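February, gone eleven at night

I meant to write this up before tea but the day got away from me, so I'm sitting on the bottom stair with a mug and the hall light on, and it'll have to be short. (It won't be short, I know what I'm like.)

The great clothes sort has begun! I've been threatening it since we moved to Kilmont and today I finally did it, mainly out of temper. I couldn't shut the middle drawer this morning. I leaned on it, I sat on the floor and pushed it with both feet, and then I pulled the whole thing out and tipped it on the bed, and once you've done that you're committed.

I'd love to say I had a system. Gisela Quiroga has a system – she did her entire flat in one weekend last spring and she rang me halfway through mine to tell me how. Everything gets folded before you decide about it, she says, even the things you're sure are going, and you do all the tops before you touch a single pair of trousers. I did try. I did four jumpers her way and then I found the green cardigan with the missing button and went off to look for the button, and that was forty minutes gone. I did find it, in the egg cup on the kitchen windowsill with the foreign coins and the spare key for the shed at the old house. Sewed it back on there and then, standing up. It doesn't quite match in this light but who's going to be looking at my third button down.

Then lunch, which was the end of the Fudik soup and two crackers. Then back up.

Things I'd forgotten I owned: the brown skirt from my interview at Bremska. A swimming costume with the elastic gone. Three vests, all the same, all bought in a panic before the walking holiday. A long scarf that I'm nearly sure belongs to my sister and which I'm not going to mention to her until she asks. And the top I wore to Lò on my birthday, the night they brought out the wrong cake and we ate it anyway. That one's staying. There's a sauce mark on the cuff and I don't care, I'll push the sleeves up.

The stripes were the problem, though. I hadn't realised how much of what I wear is black and white stripes. I love them, I always have, but on the bed in a heap you can't tell where one thing ends and the next one starts. I kept picking up a sleeve and following it along and finding it went somewhere I wasn't expecting. At one point I folded what I thought was one top and it turned out to have a second collar. I gave up on folding after that and just spread everything out and smoothed it with my hands, and that was better, quite restful really, with the radio going.

I also learned that you can't do laundry on a patterned sheet. Gisela does hers on a big plain table with the lamp pulled over, and I can see why. Still, I'm not buying a table for it.

Money, as I promised myself I'd write it down every time: sold the winter coat (the heavy one, the one that made me look like a wardrobe) to a woman who's coming to fetch it tomorrow, 200 agreed, and I would have taken less. The ski jacket I'm asking 300 for and I expect to be laughed at. If both go, then with the 273 already in the tin it's a decent bite out of the boiler. The boiler man's figure was 3,000, and he said it very kindly, with his hand on the door frame. I've been going round in two pairs of socks ever since as a sort of protest.

I stopped for tea at five and didn't get going again till after seven. By then I'd stopped being strict. I let myself keep a nightie I've never liked because it's soft. I put a perfectly good blouse in the charity bag because it's always creased, I mean always, it comes off the hanger creased, and I'm too old to be ironing for a blouse that doesn't want to be ironed. Two bags for the charity shop, one for rags, one by the door that I'm calling "undecided" and which will, I expect, still be by the door at Easter.

Must remember:
bin bags
moth things for the wardrobe (not the lavender ones, they give me a head)
ring the coat woman if it's raining, she's on foot
ask Gisela for her tape measure back, it's mine

The drawer shuts, by the way. I've been up twice just to open and close it. The bottom one is next and that's all tights and tea towels – don't ask me how the tea towels got upstairs – and after that there's only the chest on the landing, which I'm frightened of. I think there are curtains in there from two houses ago.

Anyway, it's late and the bed isn't made, so before I can get in it I've got to shift what's left of the heap on to the chair, where it'll slide off in the night and give me a fright. Mug's gone cold. Hot water bottle, teeth, bed.

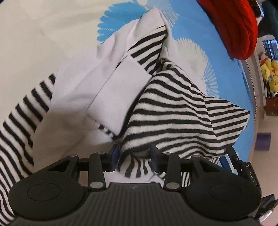
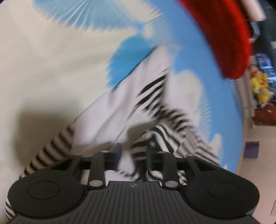 Stripes and more stripes, and not one of them folded properly.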